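Print this page | E-mail this page

# Hunach hand-held gripper kit: sample data card

Maintained by Anas Bensaid. Last edited April 24, 2020.

## What this is

Clikon rents out the Hunach kit (gripper, fisheye camera, logging software) and says anyone can record usable household demonstrations with it after 7 minutes of reading. I doubted that, so we took the kit on trial and kept what came out. The set has 1,322 clips, all indoors. One object class is cloth, which the brochure calls "solved."
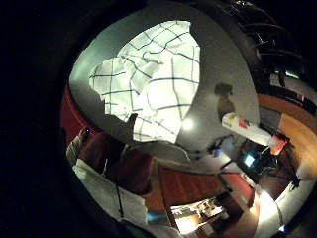 I would not call it solved. Clikon's own grasp labels disagreed with Jozefína Machala's hand labels on 200 clips, most of them fabric. Support told us to update the software. We did, and the labels stayed the same.

## Known problems

- Bright lamps wash out part of the view.
- Large objects held close hide whatever is behind them.
- Clip names restart after a crash. Check for duplicates. 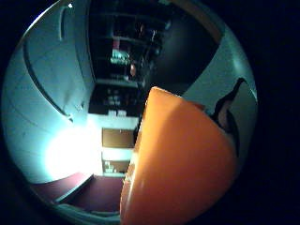

Rigid items fared better, though I'd still want a second labeler before training on them. The "room map" export is missing from our copy. The price list says it costs extra.

## Use

Fine for testing a loader. I wouldn't buy the full set on this evidence.

Print | E-mail to a colleague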